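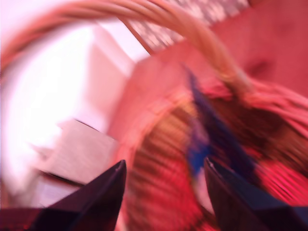 Wicker basket

A wicker basket is a container made by weaving flexible plant stems around a framework of stiffer ones. Wicker is the name of the technique and of the finished goods, and does not refer to any single plant. Willow, rattan, reed and bamboo are all used. Baskets of this kind are kept in homes for storage, for carrying things from room to room, and for display.

Construction

Most round baskets begin with a base of crossed rods tied together at the center. Thin weavers are passed over and under the rods until the base reaches the wanted width. Longer stems, called stakes, are then pushed in beside the base rods and bent upward to form the ribs of the sides. The sides are filled in row by row.

The rim, or border, is made by bending the ends of the stakes down and weaving them into one another. It is the thickest part of many baskets and takes much of the strain when the basket is lifted or pulled by its edge. A border that has been worked too dry will crack at the bends, so makers soak the stems beforehand and keep them under a damp cloth while they work.

Handles

An arched handle runs from one side of the rim to the other. The usual method is to push a thick rod, known as the bow, down into the weave on each side and wrap or twist thinner stems along it. In a bundled handle, several strands run side by side along the arch with little or no wrapping. Bundled handles are comfortable in the hand, but single strands can work free and stand away from the rest. Small side handles are more common on wide storage baskets, where an arch would be in the way of the contents.

Color

Untreated willow varies with its preparation. Stems stripped of bark in spring dry to a pale cream. Stems boiled before stripping take on a tan or rust shade known as buff, and stems dried with the bark left on are called brown, although they range from olive to nearly black. Most wicker darkens with age, and baskets kept near a window often fade on one side.

Household use

Open baskets suit soft goods such as scarves, towels, yarn and children's clothing. They are less suitable for small loose items, which slip through gaps in the base, and for fine knits, which catch on cut ends. A cloth liner solves both problems. Evie Birkett's household guide The Open Shelf recommends one basket for each room and a weekly emptying, a practice she calls the "Skemlow round" after the village where she grew up.

Baskets are often used together with cardboard boxes when a room is being sorted or packed. The box can be closed and stacked, while the basket stays open for things still in use.

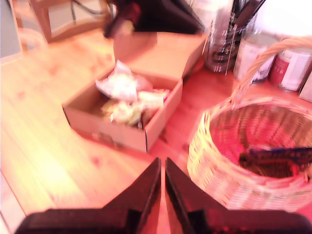 A round wicker basket beside an open cardboard box on a wooden surface.

Storage and shipping

Wicker should be stored dry and with nothing heavy resting on the rim. A basket with an arched handle cannot be nested inside another of the same size, and takes up more space in a closet than its capacity suggests. For shipping, the inside is filled with crumpled paper and more paper is packed under the arch. The carton should be tall enough that the handle does not touch the lid.

Care

Dust is removed with a soft brush or the brush attachment of a vacuum cleaner. Sticky marks can be wiped with a damp cloth and mild soap, after which the basket is left to dry in moving air, away from heaters. Very dry wicker creaks when handled. A light misting with water restores some flexibility. Musty baskets may be aired outdoors in the shade.

Broken weavers can be replaced by cutting out the damaged length and sliding in a soaked piece of the same thickness, with each end tucked behind a stake. A broken stake is harder to repair and may require part of the border to be undone.

See also

Basket weaving
Rattan
Willow
Cardboard box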